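Visit to the Idness handling lab, Stestirport

Our working group on shared-workspace rules went to Stestirport in May to see how Idness runs its two-arm benches. Áine Ó Dálaigh met us at the door at 9:30 and handed out the site rules, which fit on one sheet. Phones away past the yellow line, long hair tied back, no reaching over a table border for any reason.

The morning was mostly paperwork. Idness keeps a written rule set of 38 items for the benches, cut down from 151 two years ago. Áine said the long version was never read past page four. The short one is split by who does the task: operator, setter, visitor. I liked that the visitor part is only three lines.

A few items I copied down for our own draft at Trolitdale:

Both arms go to their rest position before anyone puts a hand inside the border. Pausing the program does not count as rest.

When the two arms have to meet, the meeting point is set over the table, and the approach speed drops for the last part of the move. Their limit is 30 millimeters per second.

Items for a trial are laid out before power is on. A dropped item stays where it is until the trial is over.

Cables get checked at the start of each shift with the arm at full reach – the slack that looks fine at rest can catch later.

Every stop is logged, including the ones somebody pressed by mistake. The log had 845 entries when we looked, and more than half were marked as no fault found. Áine did not see this as a problem. She would worry more if people started to hesitate over the button.

After lunch we went to the bench they call Bach. It stands in an enclosure with black fabric walls, and we watched from outside. We asked whether the cloth counts as a guard. It does not, and the rule sheet says so in bold. The guarding is the marked floor zone and the interlock on the room door.

I had two doubts. The text on the table border is small, and if any of it is meant as a warning it should be bigger. The sheet also doesn't say who may restart a bench after a shift change – Áine agreed and wrote it down.

We have asked for a copy of the log template. Notes on the draft should come to me before the next meeting.

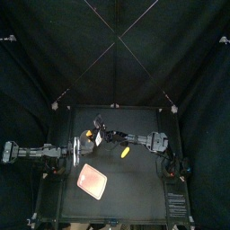
The two arms meeting over the table at Bach, Idness lab.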